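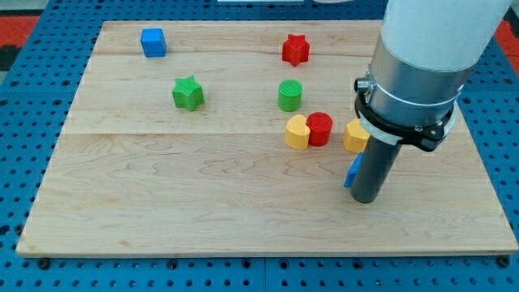 June, 6:40 a.m.

Awake since five on account of the crows, so I may as well write this down while the coffee is still doing something.

The choir has chosen its summer program. I say the choir, but it was Wiebke Ruppert, who arrived last night with photocopies already stapled, which is how she has won every argument since I joined. We are doing a folk song in Estonian, a folk song in Welsh, two spirituals, and a thing by a living composer that has no tune I can locate. The living composer has marked one passage "like gravel, but hopeful." The altos have this passage. I am an alto.

Killian Hamel asked whether any of us spoke Estonian. Wiebke said we would learn it phonetically. Killian asked whether any of us spoke Welsh. Wiebke handed out the second packet.

There are 23 of us on paper and 19 who turn up, and of those I would trust perhaps half to come in after a long rest without looking at somebody else first. I don't exclude myself. I have built an entire singing career on Vimala Sastry's left shoulder, which rises a quarter inch before she breathes. When Vimala went to see her daughter in March I was silent for two weeks and got complimented on my blend.

The concert is in the Cledton church hall again. I had hoped for the library, where the chairs have padding and the radiators don't join in. But the library wants 500 dollars for the evening and the hall wants us to stack the chairs afterward, so the hall it is. Last year the man who stacked beside me put his stack down on my foot and said "sorry, love" to the chair.

Yaowalak Thepsuriya drove me home. Her car smells strongly of oranges and she won't discuss it. She thinks we should drop the Welsh and repeat the sea song from the winter concert, which people liked and which we more or less know. I said she should tell Wiebke. She said I should tell Wiebke. We sat outside my building with the engine running for a good while, both of us being brave on the other's behalf, and then I went in.

Later. Tried to practice the gravel passage in the kitchen before work. It goes up when you expect it to go down and then stays there, humming, for 13 bars. The neighbor's dog started barking around the fourth bar and was flatter than me, though not by as much as I'd have liked. I moved to the bathroom, where everything sounds better, including the fan. I could almost hear the hopeful part. Then I ran out of breath and had to sit on the edge of the tub.

Found my old music folder behind the ironing board. It still had the program from my first concert with them, the one where the pianist turned two pages at once and we all simply agreed to be further along. Also a cough drop, unwrapped at some point and rewrapped with care. I put it back.

Lunch. Wilma Coppens called to ask what we're wearing. Black on the bottom and "a jewel color" on top, according to the packet. Wilma owns nothing in a jewel color and wants to know if mustard counts. I said there must be a mustard-colored jewel somewhere. She said she'd look it up and I believe she will. I have the green blouse, the one with the sleeve that caught on the hall door handle two summers ago and kept me from the encore. I mended it with thread that was the right green in the store.

Need to do: black pants to be let out slightly. Ask Vimala if she's going away again. Pencil. I never have a pencil, and every week I borrow one from Killian, who bites them.

9:15 p.m. Sang through the Estonian with the lyric sheet propped against the toaster. According to the translation at the back it concerns a girl who goes to the well and sees a horse, and the horse doesn't say anything. Six verses. By the last one I was quite moved, and had also burned the toast, so I ate it over the sink with the window open and did the first verse again for the crows.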